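Vessels on the Glossy Tables: Notes for October

The lending shelf at Ududby now holds 48 vessels, after the addition of 13 pieces from the Omlow clearance. Vases, tumblers and cups are stored together by base width, narrowest at the front. Please return them to the same row.

A few points on the light wood tabletops. The finish is glossy and marks easily. An unglazed foot ring will scratch it when the piece is turned in place, so lift, turn and set down. Check the underside with a fingertip first. Felt dots are in the top drawer, 18 to a sheet, and three dots per base are enough. Four tend to rock on a base that has warped slightly in firing.

Matte black pieces need separate handling. Skin oil shows as a gray patch and does not come off with a dry cloth. Use a barely damp microfiber cloth, wipe in one direction and let the surface dry in open air. Fine pale lines on a black vase are often lint; wipe once before logging one as a scratch.

Blue glass with a faceted body collects dust in the low points of the pattern. A soft brush works better than a cloth – start below the rim and work down. Plain cups, the yellow-orange ones included, go through the normal wash and carry no restrictions.

Severin Rainer has revised the shelf list. Entry 214 was used twice, once for a Shirima jug and once for a Ferkura bowl. The jug keeps the number and the bowl moves to the end of the list. Old paper labels can stay on until the next wash.

For mixed groups on one table, put the largest vessel down first and leave a hand's width between rims. Wide-mouthed pieces should be lifted from the body, with one hand under the base.
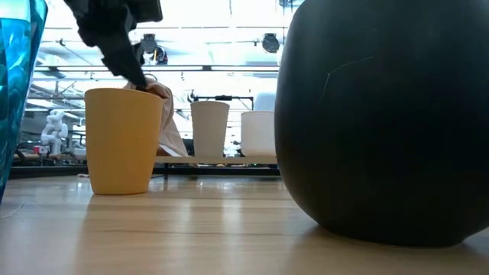 Pieces out on loan over the break should be marked on the sheet by the door, with the row letter next to the number.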